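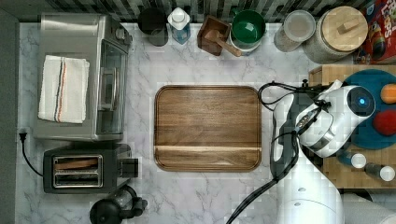
Toaster oven, toaster, coffee thing, and the board that has to go somewhere.

Linport_Lou
Aug 22, 2023
Moved to Vistoside Court in December and I'm still losing the war for counter space. The board lives in the middle because every other spot is taken. My sister says one of the two toasting machines has to go. Opinions?

flimthorpe7
Your sister is right. You own a toaster oven. It has "toaster" in the name.

crumbtray
Disagree. A toaster oven takes 7 minutes to do what a two-slot does while you look for the butter. Keep both, lose the coffee maker.

Linport_Lou
The coffee maker has seniority over me.

Sarahí Robles
Is that towel always on top of the oven? Mine lived there too until it got a nice brown corner. Hang it on something.

flimthorpe7
Or put it in the drawer you'll free up by getting rid of the toaster.

crumbtray
Toasters don't live in drawers, flim.

Sarahí Robles
Nice board, though. Is the groove deep enough for a roast? I paid 200 dollars for one and the juice still goes down the cabinet.

Linport_Lou
Fine for tomatoes. A chicken got past it once. I oil it every 21 days, or whenever I feel guilty.

esquivel_30
Stand the board up against the tile when you're done. Free counter.

Linport_Lou
Tried it. It slid down at 2 a.m. and I met the neighbors.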